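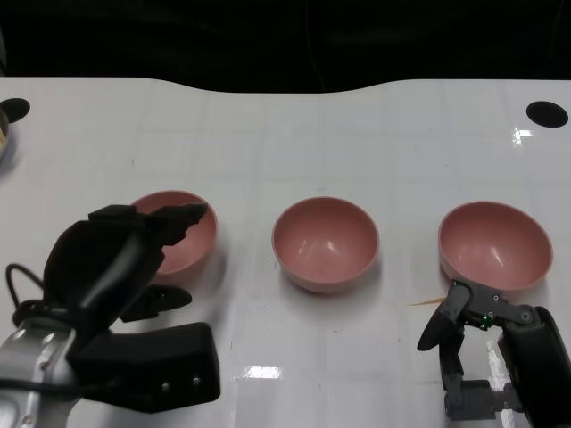 I grew up in a house where nothing on the dinner table matched, and I was 30 before I bought two plates the same on purpose. So when the op shop at Cutness had a pile of crockery going for $11, all one colour, I stood there in the aisle having a proper little think about it.

My mum's cupboard was a museum of other people's leftovers. There was the brown stoneware from an aunt in Bustville, a soup plate with a chip we all knew to steer our spoons around, and a couple of enamel mugs that had been camping more often than I had. You picked your favourite and you guarded it! My brother and I once had a full-blown row over a cereal bowl with a faded rooster on it (he still has it, the mongrel).

Then I moved into the flat in Skemance and got it into my head that grown-ups own sets. I went the whole hog, bowls and side plates and those big flat dinner plates that don't fit in any dishwasher I've ever met. It all looked very smart and I was a bit bored by it within the month.
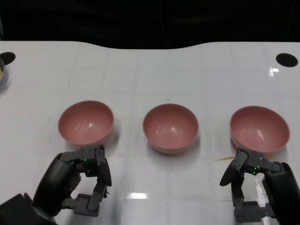

What I've landed on is a mix. Bowls should match, I reckon, because they stack and they come out every single day for porridge, noodles, ice cream in front of the telly. Plates can be whatever turns up. Mugs are a law unto themselves and I won't be taking questions.

I did buy the pile at Cutness, by the way. It rattled all the way home on the bus, wrapped in my cardigan, and we had pumpkin soup out of it that night.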